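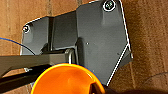

May, started 8.40am
Maëlle Arsenault

Budget sheet for the kitchen task has to go up by lunch so this is me thinking out loud in the notebook first. Numbers in here are ex VAT unless I say so. If the sheet and the notebook disagree, believe the sheet.

Fingers first. The ones we have are fine on blocks and hopeless on crockery. Anything with a rim wants a thinner tip and more give. Two quotes in:

Golex - compliant pair with mounting block, £915. Spare pads included for the first year. Lead time vague, "subject to stock", I've asked twice.
Zurnley - stiffer, cheaper on paper, but the adaptor plate is seperate and so is the cable. By the time you add both it comes to £1345. Would also need the wrist camera moved back and then we're recalibrating everything again. No thanks.

Going with Golex unless somebody shouts before noon. Ask about sealing. Their sheet says "splash tolerant" which could mean anything. Want an actual rating in writing before a purchase order goes in, we are talking about a sink.

Wrist camera. Keep it. The view is close and the fingers eat a corner of it once you're holding something, so half the arguments last month about "can't see the rim" were about where it's pointing. A new bracket is a morning's printing. Not buying a new camera to fix an angle. A spare lens cover though, yes, and the cheap sort.

Head camera. This is the one to spend on if there's anything left. Wants to take in the whole counter, sink at one end and stack at the other, without turning. Current one does it but shiny steel and white walls together are horrible for exposure. Rana do a model with proper manual control, price not in yet. Put a line in the sheet with a blank and a note, don't guess. Last time I guessed I got held to it. 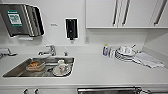
Consumables, which always get left off and then we're buying them on someone's own card:
- plates and bowls, plain white, same shape as now so the old runs still compare. Get 50 mixed. We will break them. Charity shop has odd ones but odd ones are a pain for labelling
- cups and saucers, a few, patterned is OK
- washing-up liquid, towels, paper refills
- cable ties, sleeving, some kind of drip loop for the cable where it comes down the arm
- orange and blue plastic things for easy trials, the bright ones, we have enough for now

Someone asked for food that looks like real leftovers and stays the same from week to week. Good question. Real food goes off and smells, fake food slides differently. Leave it out of the budget and talk about it at the next catch-up.

Water. Budget assumes dry trials only to begin with. If we go to running taps then there's a cover for the arm, a proper look at the electrics, and a conversation with the building. Separate phase, separate sheet. Do NOT let that creep in under "misc".

Hire or buy for the second arm - went back and forth on this most of yesterday afternoon. Truledix will hire by the week with a swap if it fails, which is worth a lot given how the shoulder joint has been. But they want a minimum of 27 weeks and we can't fill that, roughly half of it would be stood idle over summer. Buying second hand is cheaper by Christmas if nothing breaks. Big if. Have written both up as option A and option B and let the people with the money pick. My own vote is hire, shorter term, if they'll bend. Emailed them 10.15, no reply yet.

Mounting. The screws into the wood are holding but I'd like a backing plate behind that bracket before we hang anything heavier off it. Workshop offcut, free, just needs someone to drill it. Check the fixings are the same head as the rest of the kit, I am sick of hunting for drivers.

Time. Nobody budgets people. Allow two days to fit fingers and recalibrate, another to redo the reach limits round the upper cabinets - those long handles are exactly where the elbow wants to go. And a day for when it doesnt work first time.

Still waiting on:
Golex - lead time, sealing
Rana - any price at all
Truledix - shorter hire
Me - move the contingency line so it isn't hidden at the bottom of tab 3

11.50. Sheet is up. Rana line still blank. Gone for lunch, will chase at two.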